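## Skallalard metal sorting bin, large, used

I've been meaning to list a few of these big gray bins for ages, and I finally got the Tarau shelf cleared so I can reach them! They come from our Celtetti line of workshop stuff, and I've grown pretty fond of them – they're heavy, they stay put on a table, and they don't mind being treated badly.

The walls slope in toward a flat floor, so dusters, small parts and odds and ends slide down to where you can grab them. I keep cleaning bits in mine (mitts, cloths, whatever's on its way back to the closet).

**Price:** $173 used, $237 refinished
**Stock:** 12 used, refinished to order
**Item no.:** 396

Used means used, okay? Expect scuffs and scratches on the floor, and flaked patches on the sloping panel inside.

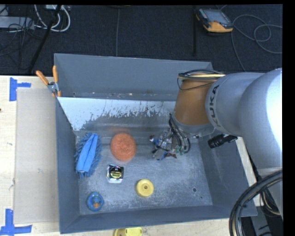

If you'd like yours smooth again, pick the refinished one and I'll send it over to Cha for a new coat – allow until the end of February for that. Pickup is easiest, any time after 3 p.m., and bring a blanket for the trunk!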